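Nelonlow Clothing Swap - planning meeting, Wednesday, 7 p.m.

Present: Charmaine Maluleke (chair), Béla Illés, Farah Purba, Zsolt Sárközi (minutes)
Apologies: Boglárka Pintér

1. Last meeting
Minutes agreed, with one fix: the bags from Juhász came in before the July swap, and Béla would like that written down properly, so now it is.

2. Donations
Farah has been through 13 bags and was delighted with the quality this time - lots of summer things, hardly any stains. We have almost 100 hangers, which Charmaine thinks is plenty if we fold the jeans and sweaters.

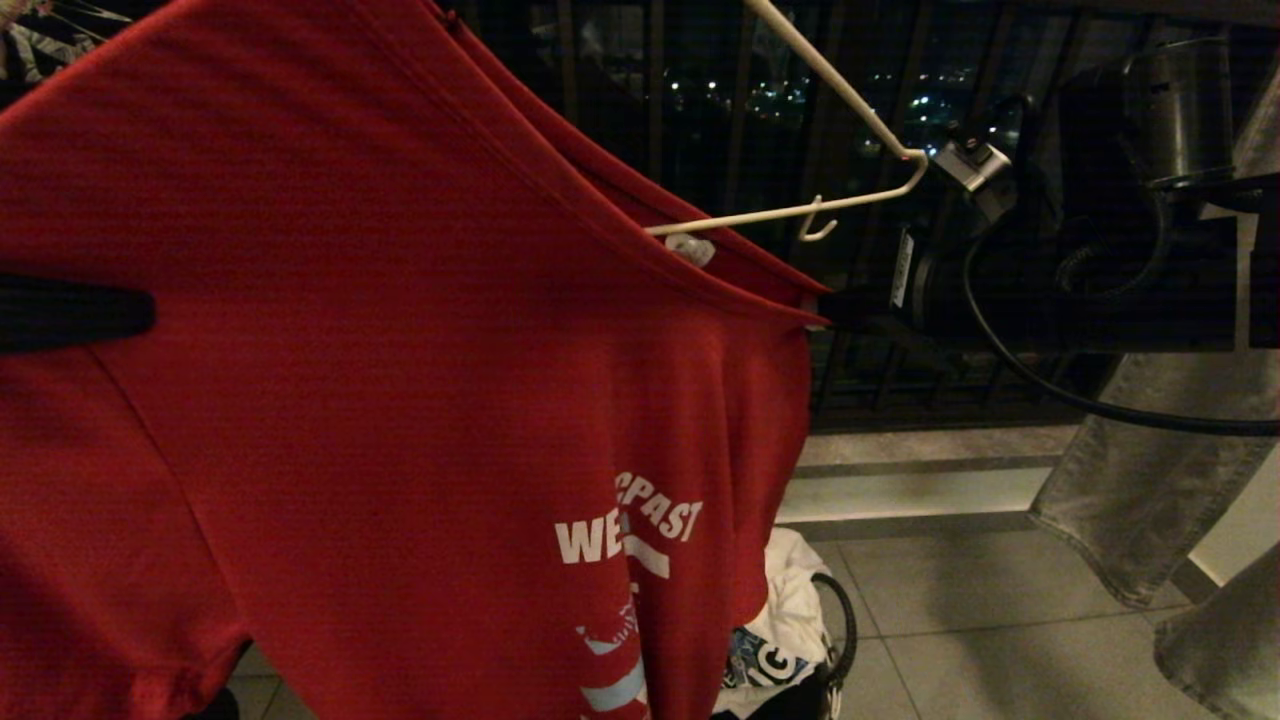 3. Hanging and sorting
T-shirts took up most of the evening, and a very cheerful evening it was. Farah wants them all on hangers this year so people can flip through without unfolding the whole pile. We agreed that printed ones, like the red tee with the white lettering, go together at the front of the rail, with plain colors behind. Béla will bring the second rail.

4. Doors
Open at 4, setup from noon. Boglárka has kindly offered (by text) to bake.

Action: Zsolt to print size dividers.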